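In Defense of the Chair

By Orla Ó Ceallaigh

Every bedroom I have ever lived in has had a chair that was not for sitting on. You know the one. It holds the clothes that are too worn for the drawer and too clean for the hamper, and it holds them in a heap that by October has developed something like geology.

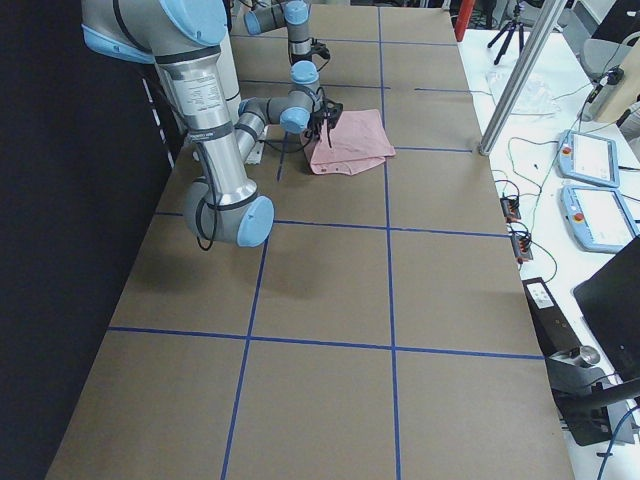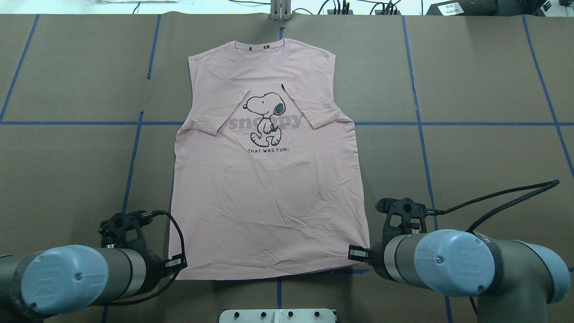

Brown paper and blue tape, with a pink T-shirt spread out in the second picture.

I have been told that the chair is a moral failing. My sister-in-law, Tiziana Bellini, folds her T-shirts into small upright bricks and files them by color, and when she stays with us she looks at my chair the way a dentist looks at a bag of toffee. She once gave me a book on the subject. It is on the chair.

The case for folding, as I understand it, goes like this. A folded shirt is easy to find, takes up little room and comes out without creases. I accept the first two points. The third is nonsense. A folded shirt comes out with creases in a grid, so that you arrive at work looking like a road map, whereas a shirt from the chair has creases going every which way and looks as though you have had an interesting morning.

Then there is the time. I fold laundry for a household of 5, and if I do it properly it eats most of an evening. I am aware that people claim to find this restful. Piyumi Gamage, who sat across from me when I worked at Devlow, used to say that folding was her meditation, and I believed her until I saw her do it. She swore at a fitted sheet for so long that the dog left.

What bothers me more is where the standard came from. Shops fold clothes because shops have shelves and strangers, and would like the one to look good to the other. My sock drawer gets no foot traffic. I can't think of another retail habit we have brought home so meekly. We don't put price stickers on the soup.

My mother folded everything, including dishcloths, including the rags she used on the car. When I asked her why, she said, "So it's done," and I have turned that over for years without getting to the bottom of it. She had 2 jobs and a cold house, and perhaps a square pile of rags was one thing that stayed where she put it. I'll give folding that much.

I do fold towels. I fold anything a guest might see, and I fold for funerals and suitcases. The rest goes on the chair, where I can find it in the dark, and Tiziana is welcome to the one in the kitchen.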